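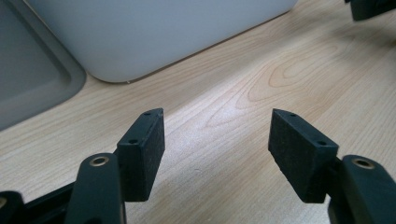

Start with the surface, Amparo Barroso told me when I brought her my project idea, and only think about the socks once you know what you're folding them on. I'd gone in with a whole plan about folding methods and not one word about tables! So the first week of my project ended up being about wood, and I have to admit I got kind of into it.

My question was pretty simple. Which way of folding a single sock lets it stand up by itself in a drawer, and does the surface you fold on make any difference? I picked it because my dorm in Skirnwood gives each of us one shallow drawer for socks and underwear, and mine looks like a bird's nest by the middle of every week. I started in June, so I had plenty of light in the evenings and no heavy sweaters to wash.

For surfaces I tried the bed (terrible, everything sinks), the carpet (fuzz), and a pale wooden tabletop. The table won by a mile. A sock lies flat on it, you can press the air out with your palm, and the light color makes it easy to see when a heel is twisted underneath. The only bad thing is that thin dress socks slide when you fold fast. I wrote "slippery!!" in my notebook next to every single one of them.

I folded 115 socks over the whole project, which sounds like a lot but a bunch of those were the same socks over and over. I borrowed 11 pairs from my roommate and the rest were mine. I tried three folds:

The ball. You know this one, you roll them up and turn the cuff over the whole thing. Fast, but it rolls away and it stretches the cuff.

The flat fold. Toe to cuff, once, done. Looks great for about a minute, then you slide the drawer open and they all lie down like dominoes.

The bundle. Fold it in half, then over onto itself again until you have a compact little block, and set it on its edge.

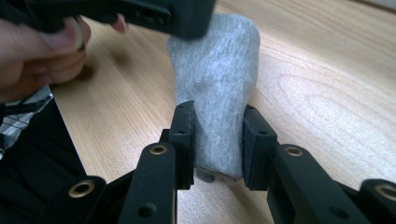 Mine always flop over, what am I doing wrong, was the first thing Arrieta wrote on my draft, and two other people in my group put a check mark next to it. Fair question! I went back and did the bundle again more slowly and I think the trouble is the last fold. If you leave the toe hanging out, the bottom is lumpy and it tips. If you tuck the toe inside, you get a flatter base. Knit socks are the most forgiving here. The thick ones practically want to be a block (the ankle socks do not, they want to be a pancake, and I gave up on six of them).

I also found out that leaning is okay. I was being way too strict at the start and writing down "fail" for anything that wasn't perfectly straight. In a drawer the neighbors hold each other up, so a bit of lean doesn't matter much. I changed my scoring to "stands for 10 seconds" or "doesn't," and I redid the first batch so it would be fair.

The other thing I changed was doing singles. I'd been folding pairs stacked together, and the stack hides what each sock is doing. One sock at a time takes longer but you learn more from it. For the actual drawer I'd go back to pairs, no question.
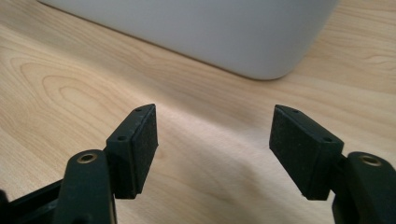 RESULTS AND WHAT I'D CHANGE

The bundle stood up the most often, then the flat fold, then the ball (I know a ball doesn't really stand, my group had a long argument over it and we decided sitting still counts). Medium and thick knits did best. Dress socks were the worst with every fold, and I don't have a fix for them besides a divider.

Next time I'd wash everything the same way first. Some of the socks had been through the dryer and some had hung on the rack, and the rack ones felt stiffer to me, so that probably helped them. I'd also like somebody else to do half the folding. By the end my hands were a lot quicker than in the first week and that has to show up in the scores somewhere.

My own drawer is in bundles now, in three rows, gray ones at the back. The ankle socks are in a shoebox.

Search projects Enter keyword Go

Recent projects
How Long Do Towels Take to Dry in Dirnon Hall?
One Shelf, Two Roommates
Packing a Weekend Bag for Prernemside
Do Vinegar Rinses Keep T-shirts Soft?
Sorting Buttons by Feel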